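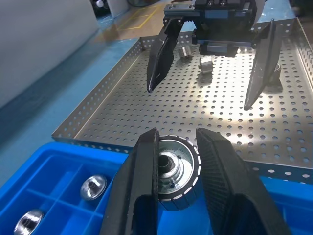
15 Jan 2020

Parts sorting day. The bushings (I'm calling them bushings, Nipon calls them cups, the Posik paperwork calls them something with 6 digits in it) have been living in one big heap since before the holidays and I finally got fed up with fishing for the right one. So now there's a system! Blue divided tray for the small shiny stuff, one part to a compartment, and the big stainless tray with the holes for whatever is being looked at.

First lesson: don't let them touch. The polished outsides pick up marks from each other so easily, and once there's a scratch you spend ages deciding if it was you or the supplier. The ribs in the blue tray fix that nicely. The rollers with the white dashes on the rim go in too, dashes up, so you can read them off without picking the thing up.

The perforated tray I stole from the wash bench (sorry). Small grit drops right through the holes and you wipe it off the table afterward - much nicer than chasing it around a flat sheet. It does glare like mad under the overhead lights, so tilt your head or you'll miss the tiny spots on a hub face. I missed two before lunch.

Slotted fittings and plain round ones are both standing upright on the steel for now. I want them separated for good before the Undosberg order in March, when we'll have 4000 of these to get through and no patience left. 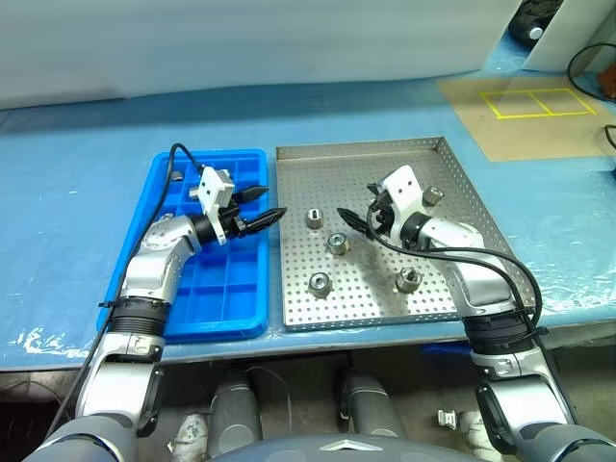 Yaowalak Phetsri: I'd label the compartments before you fill any more of them. Last time we ran loose parts through a tray like that, the rows got swapped and it cost us 90 minutes. Masking tape is fine.

OK, fair. Tape tomorrow, rows first. Also need to ask Firkico if they sell lids for the blue one.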